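Reading time: 4 min

Protective stop on the way down to the box, but only in some runs

skaleo_tom
Running a pick job in simulation before we let it near the real cell. Six-joint arm, small black gripper, blue box on a white table, green plate off to the right. The job stops with a joint limit fault on the wrist during the approach. Out of 200 runs it faulted in 22. The rest finished without a complaint. Same program and same start pose every time. The only thing that changes is where the box is put down, and that moves by a few millimetres.

Renders from the simulator, all with the arm over the table and the wrist near the box:
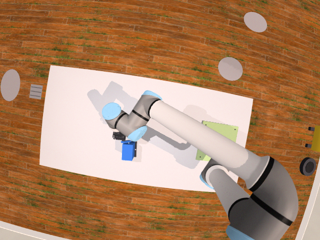
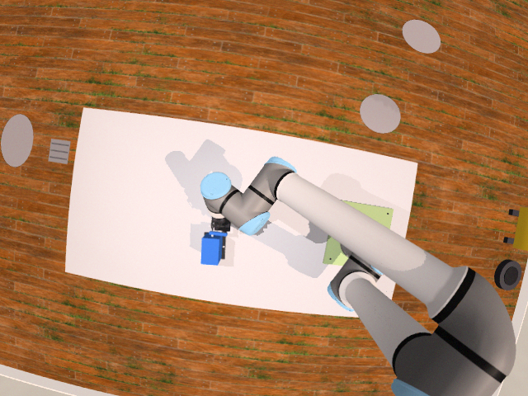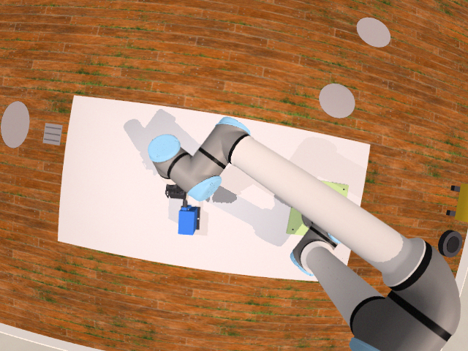
The fault comes before the gripper closes, so I don't think it has anything to do with grip force. The log gives me "wrist 2 position out of range" and nothing else of use. We are on Paltura 4 with the stock planner. Has anyone had this?

mbarrow
Which way is the wrist solved? With that arm you nearly always have more than one way to reach the same tool position. If the planner is free to choose, a few millimetres at the target can tip it into a different one, and then it tries to unwind the wrist halfway down.

skaleo_tom
It's free to choose. I never set a preference.

mbarrow
Then I'd start there. Save the joint angles at the approach point for all the runs and plot wrist 2 against box position. If you see two clumps you have your answer.

gantrygoat
Disagree, or at least I wouldn't start there. Look at the limits in the robot file first. The Paltura import used to bring the wrist limits in as plus or minus 180 when the maker's file says 360. We lost most of May to that. Every fault looked like a planning problem and it was a wrong number in a text file.

mbarrow
That was fixed in 3.

gantrygoat
It was fixed for new imports. If the cell was built in 2 and carried forward, the old limits come with it. Tom, when was yours made?

skaleo_tom
I'd have to ask. I took the cell over from Ramiro Barrios when he moved to the Manzano site, and it was already on its second version by then.

zulgate_user
Can I ask what the plan is if you can't find it? We had a similar rate on a Zulgate cell and the decision from above was to add an automatic reset and carry on. I was against it and still am. An arm that stops is annoying. An arm that resets itself and moves off while someone has a hand in there to see why it stopped is a good deal worse.

gantrygoat
Depends on the guarding. Ours can't restart with the gate open, so an automatic reset in software does no harm.

zulgate_user
It does no harm until somebody bridges the gate switch to get through a shift, and I have seen that done. A reset should need a person standing outside pressing a button.

gantrygoat
Then the problem is the bridged switch. But fine, I wouldn't put one in for a fault I couldn't explain either.

skaleo_tom
No automatic reset here. It doesn't go on the real arm until I know the cause.

skaleo_tom
Update, 28 Oct 2021. You were both partly right. The cell was built in the old version and the wrist 2 limits were in as 180. I corrected those and ran the same box positions again. Faults went from 22 to three. Then I plotted the angles as mbarrow said and there are two clumps, and all three of the remaining faults are in the smaller one.

I've now fixed the wrist solution at the approach point and added a waypoint 20 mm above the box. No faults so far, but I've only done 20 runs.

mbarrow
20 isn't enough to say anything at that rate. Do the full set again, and use a different seed for the box positions – otherwise you're only testing the ones you've tuned for.

gantrygoat
Agree with that. And check the other five joints while you have the file open. On ours the base was wrong as well.

skaleo_tom
Base was all right. Wrist 3 was wrong too, it had just never got that far round. Full set with a new seed is running now.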